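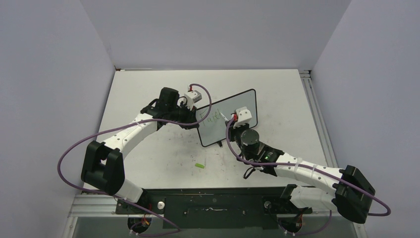
## Writing task: right arm stroke drift when left arm re-grips

**Component:** Baluyot controller, bimanual writing task
**Cell:** Skirkstead
**Status:** open, workaround in place
**Priority:** 3

### Problem

The left gripper holds the whiteboard by its left edge and the right gripper writes with the marker. The stroke plan is computed in the board frame, which is set once when the left gripper closes. If the board rotates in the grip after that, the right arm keeps writing to the old frame. Letters climb off the baseline or the tip lifts off the surface partway through a stroke.

With the board tilted, right end high, the green lettering follows the slope of the board, so the initial frame estimate is fine. The error only shows up after a re-grip.

### Steps to reproduce

1. Start both arms from the Waten launch file, default gains.
2. Load the "Part" stroke set.
3. Let the left arm grip and present the board.
4. Trigger a re-grip between the third and fourth letters.
5. Compare the planned and measured tip path in the log viewer.

### Log

**Thursday, 9:40.** Reproduced on 3 of 5 runs. No joint limit warnings, no dropped messages on either arm.

**10:15.** Suspected latency between the two arm drivers. Logged both clocks over 2000 control cycles. Offsets are flat. Ruled out.

**11:05.** Found that `board_frame` is published as a static transform. The planner reads it at startup and never asks again. A re-grip updates the left tool pose but nothing downstream of it.

**13:30.** Changed the publisher to dynamic, 50 Hz, tied to the left tool pose. Drift is gone in replay. On hardware the right arm now chatters at stroke ends, probably noise in the wrist pose passing straight through to the tip target.

**14:20.** Put a low-pass filter on the board frame. Chatter stops, but corners come out rounded. Not merging this yet.

### Workaround

Set `allow_regrip: false` in the task config. If the grip check fails, the task aborts and has to be restarted from the first stroke.

### To do

- [ ] Update the frame only on a grip event, then hold it for the rest of the stroke
- [ ] Add a replay test to the Zoltosgate suite
- [ ] Check whether the erase task reads the same static transform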